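# When a Robot Comes to Work

Have you ever had a job you had to do over and over? Maybe you set the table every night, or sort the socks. Grown-ups have jobs like that too. At Ollen, a company that packs small orders and mails them to people, the same job may come up hundreds of times in a day. One busy day in August, the packers sent out 3,301 orders.

Using machines to do work like this is called **automation**. Some automation is old. A dishwasher is automation, and so is a traffic light. A robot is a newer kind. It can move, and it can be given different jobs by changing its instructions.

## What packing is like

Felicidad Panganiban has been a packer at Ollen for years. She reads an order on a screen, takes the item from a shelf, checks the label, puts the item in a container, and closes the lid. Then she starts the next one.

It sounds easy. By the afternoon, though, her wrists ache and her eyes are tired. Tired people make mistakes, and a mistake means that somebody opens the mail and finds the wrong thing. 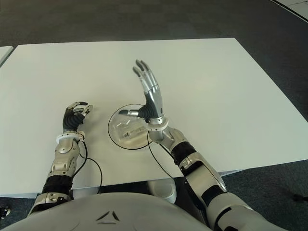 Picking up one small item is hard for a robot. You do it without thinking. Your eyes find the item, your fingers open to the right size, and your skin tells you when to stop squeezing. A robot has to be given every part of that. A round container made of clear plastic, with a small item in clear wrapping inside it, is an extra hard test, and light is part of the trouble. Cameras can have a hard time finding the edges of things you can see through. The hands need fingers that bend and a thumb, like yours, so they can hold things of many shapes.

## Who teaches the robot?

People do. At Ollen, Cauã Furtado and Ismael Rocha used to pack orders all day. Now they spend their mornings training the robot. They set out the items, watch what it does, and write down what went wrong. In the first month they wrote 899 notes. Many of them said "dropped it."

Cauã had to take a class to learn the new work. It lasted 4 weeks, and the company paid him his normal wages while he studied.

## What changes for everyone else?

Some things get better. Felicidad packs for part of the day and checks finished orders for the rest, so her wrists get a break.

Some things are harder. When a machine does part of a job, a company may need fewer people to do it. Two packers at Ollen moved to the returns desk, where items that people send back are sorted. One likes it. The other, Natanael Brito, misses his old team and has asked to go back.

Workers at Ollen meet with their managers to talk about these changes. They ask questions such as:

- Will my hours change?
- Who will teach me the new job?
- What do I do if the robot stops?

The last question has a clear answer. Anyone on the floor may press the red stop button, and they don't have to ask first.

## Words to know

**Automation:** using machines to do work that people did before.

**Packer:** a person who puts orders into containers or boxes.

**Wages:** the money a worker is paid.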